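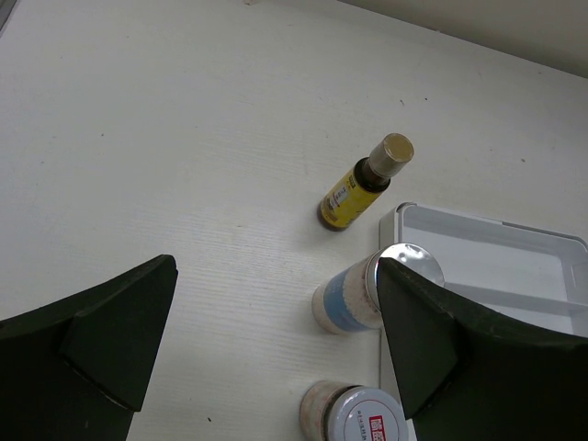

Dutell Amcombe 20: la pantalla externa cae a 40 Hz al salir de suspensión

Foro > Portátiles > Pantallas y conectividad

kernel_pando
Abro hilo porque no encuentro nada en el soporte oficial. Amcombe 20 con el firmware 1496, monitor por USB-C. En arranque en frío el monitor negocia bien. Tras suspender y reanudar, se queda en 40 Hz y el selector de frecuencia no ofrece otra opción. Con el 1496 recién instalado en noviembre empezó todo. He probado 2 cables y el resultado es idéntico.

trasgo_usb
¿Conectas directo o a través de base? La Gelivia que venden en el mismo pack renegocia el enlace con menos carriles si el portátil despierta antes que ella.

kernel_pando
Directo. La Gelivia la tengo, pero la desconecté para descartar.

mrubio_lab
Es la gestión de energía del controlador gráfico. Desactivad el refresco adaptativo del panel interno y se acabó. El firmware no tiene nada que ver.

trasgo_usb
No estoy de acuerdo. El refresco adaptativo afecta al panel interno, y el modo externo se fija en el entrenamiento del enlace. Si fuera el controlador, reinstalarlo cambiaría algo.

mrubio_lab
En mi equipo lo cambió. Mismo modelo, mismo firmware.

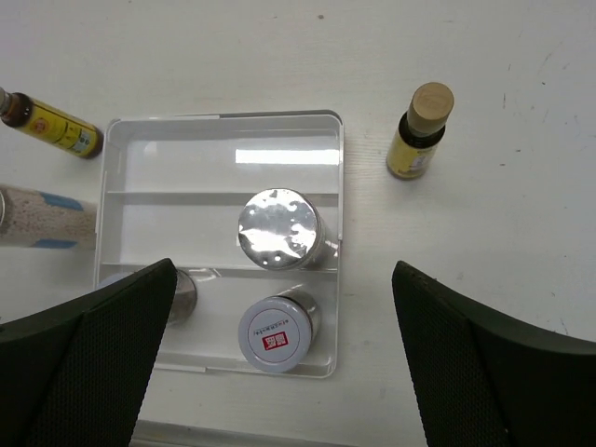

Añado datos: con el refresco adaptativo activo, el fallo aparece en cada reanudación. Desactivado, 20 reanudaciones seguidas sin caída. La tapa la dejo abierta en todas las pruebas y la alimentación conectada.

kernel_pando
Probado. Con la tapa abierta, correcto. Con la tapa cerrada vuelve a 40 Hz aunque el refresco adaptativo esté desactivado.

trasgo_usb
Entonces hay dos rutas distintas. Con la tapa cerrada el panel interno ni se inicializa, así que esa opción no puede influir. Pasa Yakubu con el registro detallado y mira qué tasa de enlace anota al reanudar.

kernel_pando
Yakubu anota la tasa reducida y ningún reintento. Si desconecto y conecto el cable, sube a la normal.

mrubio_lab
Admito lo de la tapa cerrada. Lo otro sigue siendo del controlador.

pixel_muerto
¿Alguien ha vuelto al firmware anterior? El instalador me rechaza la versión antigua.

trasgo_usb
Hay que quitar antes la protección de retroceso en la BIOS, apartado de seguridad. Si usas cifrado de disco, guarda la clave de recuperación, te la va a pedir en el siguiente arranque.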